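3. Equipment planning for the folding station

3.1 What had to be bought

The planning of the station began in April, before any decision on the software side. At that time the group had one arm, already paid for by an earlier project, and a request from the Surutia site to estimate what a second station would cost. We took this request as a reason to write down the needs of the task first and to look at price lists later. In our former project, Paisan, the order was the opposite, and a good part of the budget went to a sensor which the task did not use.

The task is the handling of everyday clothing on a flat table. The garments are not prepared in any special way. They can be crumpled or folded, and more than one can be on the table. From this we derived four items for the budget: the gripper fingers, the wrist camera, the table with its surface, and the light. The arm itself is treated as a fixed cost and is not discussed further in this section.

3.2 Fingers

Fingers are a consumable, and we think they should be budgeted as one. The first plan contained one spare pair for each station. After a discussion with the supplier, Iltora, we changed this to 6 pairs for each station and year. The supplier offers a lower price per pair when 10 pairs are ordered together, and two stations can share such an order if they agree on the same finger shape. We recommend to fix the shape before the second station is ordered, even if one of the teams would prefer another one. Mixed shapes make the stock more difficult to manage, and the mounting screws are also different.

Wear at the tip is of most interest for cloth. A thin layer of cotton has to be lifted from a hard surface, so the tip comes close to the table at almost every grasp. The price of a finger should therefore be compared together with the time needed to change it. In our plan the change is done by the operator with a hand tool, and no service contract is included for it.

3.3 Table surface and light

The table was the cheapest item in the first plan, and it was given the least attention. We used an ordinary brown table with a visible grain, and the first budget had no line for any cover or mat. The view from the wrist camera (Figure 4) shows why we now consider the surface and the light as one item.
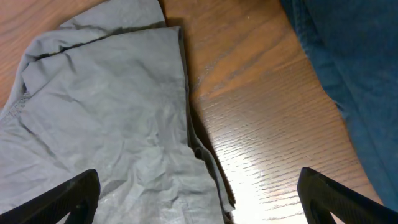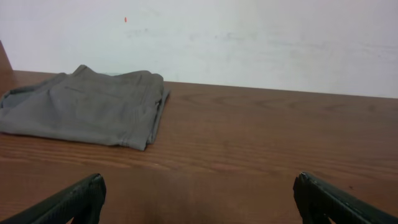
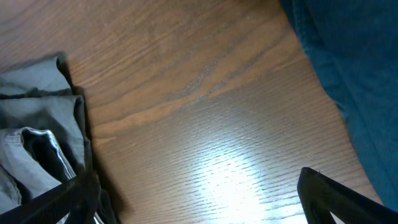

Figure 4. Wrist camera views of the work table with gray cloth at the left and both fingers open. In the first and third views, blue fabric lies at the right and there is strong glare on the wood between the fingers.

Two options were compared for the surface. The first one is a matte mat in a single color, cut to the size of the table. The second one is to keep the table as it is and to buy a diffuse lamp with an adjustable arm. The mat is less expensive, but it changes the friction below the cloth and it must be replaced when it becomes dirty or curls at the corners. The lamp costs more at the beginning and then needs almost nothing. For a station that is intended to be similar to a home, we prefer the lamp, as a home user will not accept a mat on the table. For a station that serves only for measuring grasp success, the mat is sufficient.

A third possibility is a polarizing filter on the camera. It was removed from the plan at an early stage, because the filter reduces the light at the sensor and the camera in question has a fixed aperture. We did not test it.

3.4 Camera

The camera is small and is mounted at the wrist. Its price is low in comparison with the arm, and there is a temptation to buy a better one only because the budget allows it. We advise against this before the light has been settled. A higher resolution does not bring back the detail of a region that is saturated, and the larger housing of the better models reduces the free space at the wrist. The quotation from Wivia included a model with a wider dynamic range, and this would be our choice if the lamp cannot be installed for some reason – for example in a room where the ceiling light is shared with other users.

Cables should be listed separately. The cable of a wrist camera is bent with every motion, and it was missing completely from our first list.

3.5 Planning by number of grasps

It is common to plan such equipment by months of use. We found it more practical to plan by the number of grasps, as the use of a station is very uneven over the year. The unit of planning was set to 1000 grasps. In the first unit, 984 grasps were recorded in full, and the remaining ones were lost during a restart of the logging computer. The loss is small, but it led us to add a small battery backup to the equipment list. It is among the cheapest lines in the whole plan.

For each unit we note the finger changes, the cable changes and the hours of the operator. The operator hours are the largest running cost, and equipment that saves some minutes at every reset of the garments can be justified even when its price looks high. A simple bin next to the table belongs to this group. A second arm does not, at least not with the present volume of work.

The list was closed on Aug 8, 2026, with the lamp included and the camera unchanged. The offer for the shared order of fingers was still open at that date, and the cost of the second station in Section 4 is therefore given with and without the discount.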